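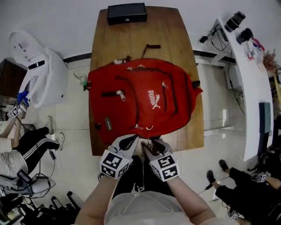
Raghda Shboul would like to see every kid in Stirkley start the school year with a bag that zips shut, and this August she may get her wish! The backpack drive she helps run at the Kassab Hall has taken in 957 bags so far - up from 300 last year - and the doors stay open until the end of the month.

New or gently used, any color, any size. Pencils, rulers and lunch boxes are welcome too, and one local family dropped off a whole carload of notebooks. What a town!

Bags go out to families at the hall from 9 a.m. on the last morning of the drive, first come, first served, with no forms to fill in. Shadi Akl is taking calls from anyone who needs a bag dropped at home.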